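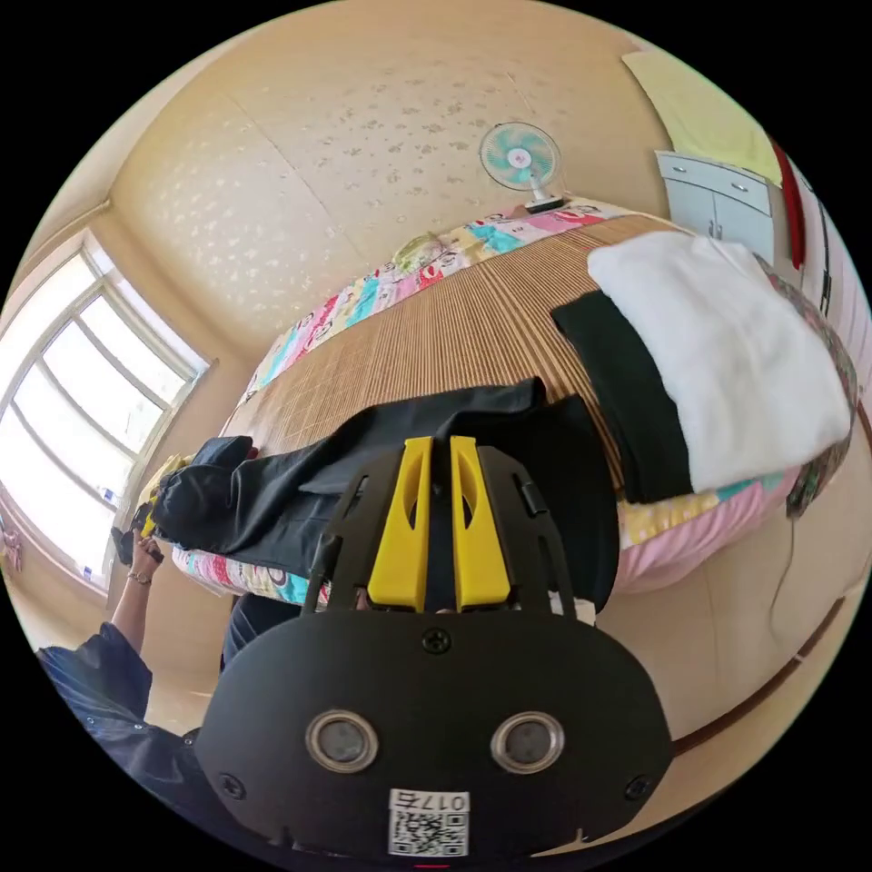

4.2 The bed as a folding table

When Barış Çetinkaya and I planned the Brindale home visits, we had a whole page of questions ready about laundry rooms. Shelves, counters, folding boards, that kind of thing. I don't think we got past the second question in most homes. People took us straight to the bedroom, because that's where the clean clothes were, and in 106 of the 149 homes the folding got done on a bed. So this section is about beds, and mostly about what happens to clothes between landing on one and leaving it.

The first thing I'd point to is the surface. A bed made up for winter is soft and a bit lumpy, and a pair of pants laid on it sinks in and picks up creases from whatever is underneath. Our visits ran through June, though, and plenty of beds had a woven summer mat over the quilt. I got very fond of those mats! They're firm enough to press a fold against, and you can slide a finished pile across one without it slumping. The catch is the edges. A mat rarely covers the whole bed, so there's a strip of bedding showing around it, and small things drift into that strip and stay there. On a busy print (cartoon faces, patchwork, dots) a sock is surprisingly easy to miss. On a plain brown mat you spot it right away.

The second thing is order. We had expected people to sort first and fold second, as the instruction leaflets do, and some did. Far more common was what we ended up calling fold-as-found: take the nearest piece, deal with it, put it on whatever pile is closest. This gives you stacks that make no sense by owner or by type but stand up perfectly well. The stack in Figure 5 is a good one to think about, with a mustard-yellow ribbed piece bundled on top, black under that, and a strip of blue, denim-like cloth along the bottom edge. If you sorted by drawer you might never put those three together. If you just want the stiff stuff low and the stretchy stuff high, it's fine, and I'd have built it the same way. 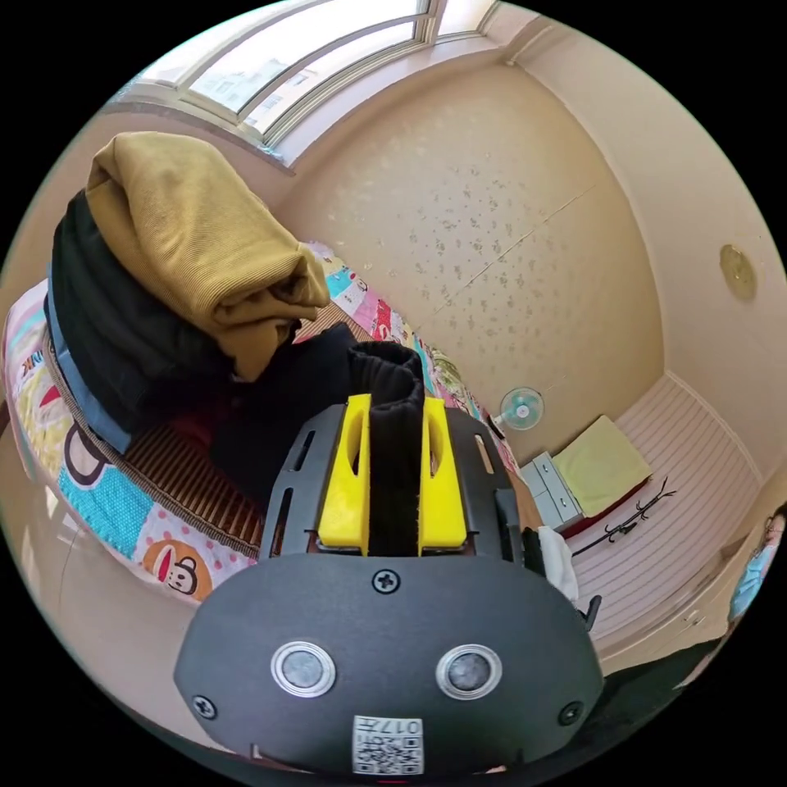
Black clothes deserve a paragraph of their own. We logged 600 garments in the June visits and 200 of them were black, and they slowed everybody down. Two black pieces lying against each other look like one piece until you lift a corner. People told us they find them by feel — ribbing, a waistband, a cuff — and Barış, who does his own laundry late on Thursday nights under a very poor bulb, says he has never done it any other way. Ribbed knits were the easiest to tell apart by touch and the hardest to fold square, since they pull back in as soon as you let go. Our advice for those is to fold once, roll, and stop fussing.

Long pants were the opposite case. They want the full width of the bed, both legs out flat, before anything else happens, and a lot of people put them down on a slant because the corner-to-corner line is the longest one going. Then the towels arrive. A thick towel folded into a rectangle makes a handy weight, and several people set one on top of folded clothes without thinking about it. I tried it at home with a stubborn cotton shirt and it does help, though I wouldn't want to leave it there overnight.

We also noted the air in each room. Plenty of these bedrooms had a small fan close to the bed, and anything light gets folded differently with a fan running. People turn their backs to it, or hold the loose end down with a forearm. We hadn't put a box for that on the Lorneo checklist, so our notes on it are scribbles in the margin and I can't give a proper number. Section 4.3 goes on to the drawers.

Comments (3)

Jemal
The bit about the strip around the mat is my life. I found a kid's sock in there that no longer fits the kid.

revton_reader
Did you ask about bed height? I fold on mine and my back hates me by the fifth shirt. Would like to see that next to the surface question.

Jemal
Seconding bed height. Also, jeans go on the bottom, always.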